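Applies to Rillen freestanding shelving, white finish, single-sided. Revision of August 26, 2019. Replaces the July sheet.

## 4 Placing, loading and marking out the shelving

Complete Section 3 (frame assembly) before starting. The uprights must be joined, the base feet fitted and the back panels clipped in. Do not load any shelf until step 4.2.6 has been completed.

### 4.1 Before you start

You need:

- the assembled frame
- shelves and shelf brackets, one pair of brackets per shelf
- wall ties and the fixings supplied by Ukomex
- spirit level and tape measure
- rubber mallet
- yellow-and-black floor tape
- chalk or a soft pencil
- dry cloth and floor cleaner

The wall fixings in the Ukomex bag are for masonry. For stud walls, order the Cortés fixing kit separately. Do not mix parts from the two kits.

> **CAUTION:** Two people are needed to move the frame. Lift by the uprights. Do not lift by the back panels or by a shelf.

### 4.2 Positioning the frame

1. Clear the floor where the frame will stand. Remove old tape and tape residue.
2. Stand the frame with its back toward the wall, leaving a gap of 10 mm for the wall ties.
3. Check that no sign, framed panel or switch is covered. If one is, shift the frame sideways until it can be read or reached from the floor.
4. Place the level across the base shelf, left to right, then front to back. Turn the feet until both readings are level.
5. Check the uprights for plumb. On an uneven floor, repeat step 4.
6. Fasten both wall ties. The upper tie goes at the 173 cm mark on the upright, the lower tie one bracket slot above the base.
7. Pull forward on the top of the frame by hand. It must not move. If it does, remove the ties and check the fixings.

> **NOTE:** The height marks are stamped on the inner face of the upright. On older frames they start at the second slot, and the first slot has no mark.

### 4.3 Fitting the shelves

1. Start from the bottom. Hook one bracket into each upright at the same slot height.
2. Tap each bracket down with the mallet until the lower tooth is seated.
3. Lay the shelf on the brackets, front lip facing the aisle.
4. Press down on both front corners. A shelf that rocks has one bracket a slot too high.
5. Repeat for the remaining tiers. Set the clear height between tiers to suit the goods. 40 cm is the standard setting and takes most boxed items upright.

Shelf height can be changed later, but only with the shelf empty. Brackets that have been bent back into shape must not be used again.

### 4.4 Loading

The rated load is 60 kg per shelf, evenly spread. This figure applies to flat-mounted shelves only. For sloped brackets see the table in Section 7.

1. Load the base shelf first and work upward.
2. Put the heaviest boxes on the lower tiers. Light packs that stack flat can go near the top.
3. Face the printed front of each pack toward the aisle. Line the front edges up with the shelf lip.
4. Keep one product to a row. Where two products share a row, leave a finger's width between them.
5. Tall, narrow items go on the middle tiers, against a divider. Without a divider they tend to lean, and a leaning item can push its neighbor over the lip.
6. Check the top tier from a few paces back. Nothing should stand higher than the upright.

> **CAUTION:** Do not climb on the shelves. Do not use the front lip as a handhold.

Goods do not have to be grouped by color. If they are, take care that similar packs of different products do not end up side by side. The Vestelard label strip clips onto the front lip and can be used with any pack size.

### 4.5 Marking the walkway

The tape marks the edge of the walkway and is laid after the shelving has been fixed. Tape laid first usually has to be lifted again.

1. Sweep the floor, wash it and let it dry.
2. Measure out from the front foot at each end of the run and mark both points in chalk. Use the aisle clearance given on the site plan.
3. Join the two points with a chalk line.
4. Lay the tape along the line in one length. Keep the roll low and press the tape down as it unrolls.
5. Cut the ends square. Do not fold the tape under.
6. Rub the full length down with a dry cloth. Pay attention to the ends and to any floor joint the tape crosses.

On smooth gray floors the standard tape gives enough contrast. Rough concrete needs the primed version. Replace any length that has lifted or lost its pattern; do not lay new tape over old.

### 4.6 Checking the finished area

Stand at the open end of the walkway and check the following:

- The shelf edges run parallel with each other.
- Labels are present on every tier in use.
- The tape can be followed along the walkway.
- Wall signs next to the shelving are still visible.
- Any equipment parked on the floor near the shelving can be moved without touching the base feet.

Shelving on a white wall, stocked on several tiers, with yellow-and-black tape on the floor:

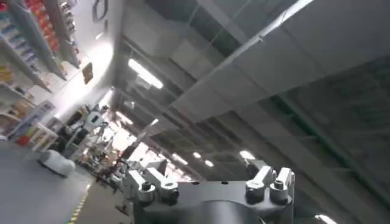 ### 4.7 After the first week

1. Check both wall ties and retighten if needed.
2. Repeat the level check on the base shelf, with the goods in place.
3. Press down any tape ends that have lifted.
4. Enter the check on the record card inside the back cover.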